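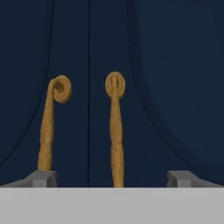

Unit 3: Moisture in Solid Walls

Contents of this unit
3.1 Where the water comes from
3.2 How it moves
3.3 Reading a damp pattern
3.4 Measurement
3.5 The Worivham terrace
3.6 Reading and coursework

3.1 Where the water comes from

A solid wall has no cavity. Rain that enters the outer face can reach the inner face through the same body of masonry, and the wall depends on its thickness and on drying between wet spells to keep the inside acceptable. Most of the walls covered in this unit are brick laid in lime mortar, one and a half bricks thick or less.

Sources are grouped as follows for the purposes of the course.

Rain penetration. Depends on exposure, on the state of the joints and on details such as sills and copings. A missing drip on a sill will often wet more wall than a whole winter of rain on sound brickwork.

Ground moisture. Water drawn upwards from the footings. It carries dissolved salts, which are left behind where the water evaporates.

Condensation. Water vapour from indoor air, deposited on or within the wall where the temperature is at or below the dew point.

Leaks. Gutters, downpipes, buried supply pipes and waste pipes. Check these first. They are cheap to rule out.

3.2 How it moves

Liquid water moves through pores by capillary suction. Fine pores pull harder than coarse ones but pass water more slowly. When two materials are in contact, water tends to move from the one with coarser pores to the one with finer pores. A dense cement render over soft brick therefore behaves badly once it cracks: water enters at the crack, spreads in the brick, and has little open surface from which to leave.

Vapour moves from higher to lower vapour pressure. In winter this is usually from inside to outside. In summer, with sun on a wet wall, the direction can reverse for part of the day, and internal linings with a plastic sheet behind them may then collect water on the outer side of the sheet. Students tend to forget this case in the coursework.

Drying has 2 stages. In the first, the surface stays wet and the rate is set by the air: its speed, temperature and humidity. In the second, the wet front has drawn back into the wall and the rate is set by the material. The second stage is much slower, and heaters make less difference to it than clients expect.

3.3 Reading a damp pattern

A roughly level tide mark with a band of salts suggests ground moisture, but compare it with the outside ground level before deciding. Raised paving against the wall gives the same mark.

Isolated patches that darken after rain suggest penetration. Patches that appear on humid days with no rain may be salt contamination, as some salts take up water from the air. Mould in corners and behind furniture points to condensation - look for a cold surface and poor air movement together.

3.4 Measurement

Electrical resistance meters are calibrated for timber. On masonry the reading is comparative only and is raised by salts. Do not quote it as a percentage. The Plovar sheet supplied with this unit has a column for relative readings; use it.

For a true moisture content, drill a sample, weigh it, dry it in the oven and weigh it again. Divide the loss by the dry mass. Discard the first material out of the hole, which contains the plaster. Seal samples at once.

3.5 The Worivham terrace

The terrace was surveyed in February and again in August. Samples were taken at 13 positions, at depths of up to 80 mm. The Nartey end wall, which faces the weather, had been coated with a masonry paint and was wetter at depth in August than at the surface. The Mitura end wall was unpainted and had dried through most of its thickness. Both walls have the same brick and mortar. Full results are in the appendix to Unit 4, with the site plan.

3.6 Reading and coursework

Read the course pack chapters on pore structure and on salts before the next session. For the coursework, choose one wall from the terrace, state the most likely source of moisture, and list the further checks needed to confirm it. Show the working for all moisture contents. Marks are given for method even where the final figure is wrong.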